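Drekar Completes Heat Recovery Upgrade at Herkport Commercial Laundry

HERKPORT, 27 October 2022 – Drekar Thermal is thrilled to announce that its largest heat recovery system to date is up and running at Ellis Linen Service, the commercial laundry on Hinds Road that looks after hotels, clinics and restaurants up and down the coast.

The new system takes the heat that used to leave the building with the rinse water and puts it straight back into the incoming cold supply. Two stainless steel plate exchangers, each rated at 160 kilowatts, sit in the old boiler annexe behind the wash floor. Between them they preheat every litre going to the tunnel washer, and a separate loop serves the smaller washer-extractors used for towels and kitchen cloths.

Work began in May, with the pipework prefabricated at Drekar's own shop and brought across in sections. Ellis kept running the whole way through (no small thing in a laundry that starts its first load before sunrise!), and the final changeover was made overnight between shifts.

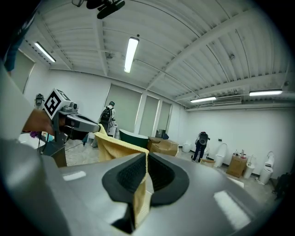
Brock Dufour said the difference was noticeable from the first morning, with the boiler cycling far less often and the wash floor more comfortable to work in. He added that the operators had taken to the new control panel quickly and were already asking whether the dryers could be next.

Lint is the great enemy of heat recovery in a laundry, and it got a lot of attention in the design. Wastewater passes through a self-cleaning rotary screen before it reaches the plates, and the exchangers use a wide-gap pattern that lets fine fibres travel through. Each unit can be isolated and opened on its own, so one can be cleaned while the other carries on working. The gaskets clip in without glue and can be changed with ordinary hand tools.

Drekar's commissioning crew logged over 1241 operating hours before formal handover, checking flow, temperature and pressure drop across both exchangers through quiet weeks and the busy long-weekend rush. Those readings now go to a screen in the Ellis maintenance office, where a change in pressure drop tells the team a clean is due.
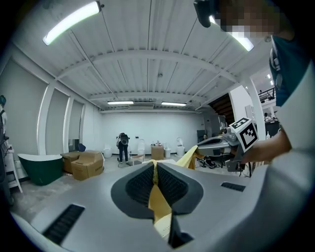 The annexe itself was a bit of a puzzle. Its doorway is narrow, the floor slopes toward an old drain, and the original steam header had to stay where it was. Drekar's drafting team modelled the room before any steel was cut, and the exchangers went in on low skids with adjustable feet. There is still enough clearance at the rear to pull a full plate pack, something the maintenance crew had asked for at the very first meeting.

Drekar and Ellis are now looking at a second stage, which would draw warm exhaust air from the dryers and ironers and use it to temper fresh air coming into the finishing area. A feasibility study is under way, and both companies are keen to see the numbers.

About Drekar Thermal
Drekar Thermal designs, builds and services heat exchangers and process heating equipment for laundries, dairies, breweries and food plants. Its workshop and service centre are in Herkport.

Media enquiries
Drekar Thermal, Communications Office, Herkport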